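Ticket: Harkell 20-litre dehumidifier, water in tray but bucket reads empty
Product area: Home appliances / Damp and drying
Status: Resolved
Opened: 12 September 2024

Original report

The dehumidifier is a Harkell 20-litre model, bought last December from Prereck and used in a ground-floor flat. It worked without trouble through the winter and spring. It was put away in a cupboard in early summer, stood upright, and brought out again when the kitchen wall started to feel clammy.

Since then it runs for between 10 minutes and a quarter of an hour, then stops with the amber light on. The manual says amber means the bucket is full or missing. The bucket is in place and has at most a cupful of water in it. Taking the bucket out and pushing it back in starts the machine again for the same length of time.

There is also a small amount of water on the floor under the back left corner. It isn't coming from the bucket, which has been filled in the sink and left on newspaper overnight with no leak.

Already tried by customer:
Different wall socket.
Cleaned the filter.
Wiped out the bucket and the space it sits in.
Left unplugged for a day.

Reply 1 (support)

Thank you for the clear report. Two faults at once on this model often have one cause, so please do the following before anything is sent back.

Unplug the machine and take the bucket out. At the top of the bucket space there is a drip tray with a spout at the front. Look at it with a torch and tell us whether there is standing water in it. Please also check the float in the bucket. It is the white foam block on a plastic arm, and it should lift and drop freely when you tip the bucket.

Please give us the room temperature if you have a thermometer. The machine will stop to defrost in a cold room, but that shows a blue light and should not be the cause here.

Customer update

Float moves freely. There is standing water in the drip tray, up to the lip at the back. The spout at the front has something grey in it. Room is 19 degrees by the thermostat in the hall, and the kitchen is usually a degree or so colder.

One thing I forgot to mention. The floor in the kitchen is not level. It falls towards the outside wall, and the machine stands with its back to that wall.

Reply 2 (support)

That explains the puddle. Water should run from the tray through the spout and into the bucket. If the spout is blocked and the machine leans back, it goes over the rear lip instead and comes out at the corner.

The amber light is probably the same fault. There is a second sensor behind the tray, two small metal pins, which stops the machine when water touches them. It uses the same light as the bucket. This is not in the printed manual but is in the later one on the website.

To clear the spout:
1. Unplug the machine and leave it for 20 minutes.
2. Put a towel in the bucket space.
3. Push a cotton bud or a pipe cleaner up the spout from below. Do not use wire or a skewer. The spout is thin plastic and the part is not sold on its own.
4. Pour 300 ml of warm tap water slowly into the tray from a jug with a narrow lip. It should all come out at the front.
5. Dry the two pins with kitchen roll.

Then set the machine on a level bit of floor and run it with the door shut for at least two hours.

Customer update

Did the above. A plug of grey slime came out, about the size of a pea, then a second smaller one. The water runs through properly now. The machine ran for two hours and 40 minutes without stopping and there is water in the bucket.

The floor is dry at the back. I have put a strip of 6 mm hardboard under the rear castors for the time being.

Two more questions. The wall behind the cooker is still damp to the touch in the evening, and the display says 71% when the machine is first switched on. Is that a fault in the sensor? Also, the energy monitor (a Flestotix plug-in one) shows 770 watts for a few seconds at start and then drops a long way. Is that safe?

Reply 3 (support)

Good news about the spout. The slime is dust and soap film from the air, and it sets hard when the machine is stored. Rinsing the tray before you put it away will stop it coming back.

On the start-up reading: a short peak when the compressor starts is normal. If it stays high for more than a minute, switch off and tell us.

On the 71%: the sensor is probably right. A kitchen will often read that high in the evening with the windows shut. Gas adds to this. Burning gas makes water vapour, and this goes for a portable stove as well as a fitted hob. We'd expect the reading to climb while anything is alight and to stay up for an hour or more after.

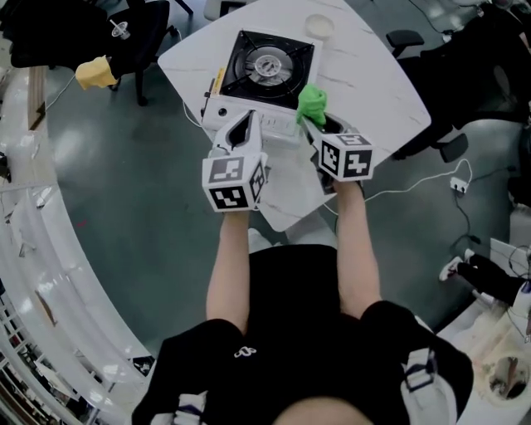
Portable gas stove with a square pan support, on a marble-patterned table.

Please do not run the dehumidifier as a replacement for ventilation while cooking on gas. Open a window first, cook, then shut the window and switch the machine on. Keep it well away from any flame, with at least 30 cm clear on the air outlet side.

If the wall is still damp after a week of this, the water may be coming from outside. Check the gutter and the pointing on that side.

Customer update

Have done a week with the window open for cooking and the machine on from seven until bedtime. Display now says 58% when I switch on. The wall is dry apart from one patch low down by the back door, and the landlord is sending someone to look at the downpipe.

The hour counter in the settings menu reads 1,391. Does anything need replacing at that figure?

Reply 4 (support)

Nothing is due. The filter should be replaced when it tears or won't wash clean, and there is no service interval on the hours. The counter can't be reset.

Hardboard under the castors is fine as long as the machine can't roll off it. A Harahap levelling mat also fits this model if you want something tidier – the small size is wide enough.

Closing this ticket as resolved. It can be reopened within 30 days by replying to the last email.

Resolution code: drain spout blocked, cleared by customer. No parts sent.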